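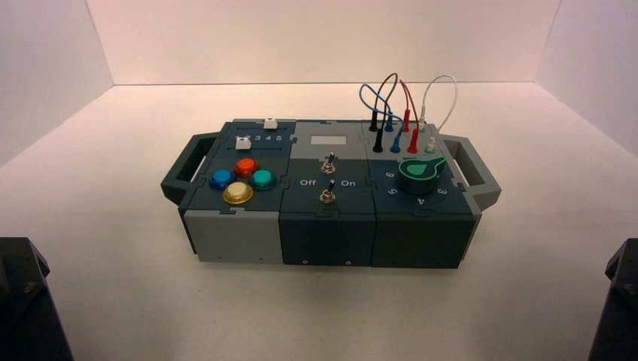 Figure 6.1 Modular task board with push buttons, slider, toggle switches, patch cables and rotary dial. An arm stands at either side.

6 Comparing Grippers on a Common Task

6.1 Why a shared task is needed

A maker's data sheet gives the stroke of a gripper, its greatest closing force and its mass. These figures are useful for ruling a gripper out. They say little about how well it will turn a knob or seat a plug, as the result also depends on the fingertips, the wrist, the camera view and the controller. To compare two grippers fairly, all of these must be held fixed while the gripper alone is changed.

A task board is the usual means of doing so. The board in Figure 6.1 has three modules side by side, and each asks for a different kind of contact. A push button needs a straight press and tolerates a small sideways error. A toggle lever needs a short sweep along an arc. A slider knob must be moved along its slot without being lifted or jammed, and the rotary dial needs a grip that holds while the wrist turns. The patch cables are the hardest part, for the plug is stiff and the cable behind it is not.
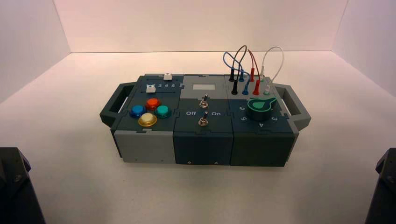 The starting state of the board must be written down before each run. For the dial this means the direction of the pointer; for the slider, the position of each knob against the printed numbers; for the toggles, the side to which each lever leans. Cable loops cannot be reset exactly. Osagie and Kragh, working at Werkenham, treated the loop shape as noise and ran 200 trials per gripper to average it out – a costly choice, but a sound one.

Plain white walls on three sides keep the background constant for the camera. They do not remove shadows, and a change of room lighting between two sets of runs can still shift the results.

6.2 Terms used in this chapter

A trial is one attempt at one element of the board, starting from a recorded state. A run is a full set of trials with one gripper. A trial is counted as a success only if the element reaches its target state and the gripper has let go of it.

In the worked case of Section 6.3, the Orov and Eyvindsson grippers are compared over a total of 262 trials. The reader should have the force calibration method from Chapter 2 to hand.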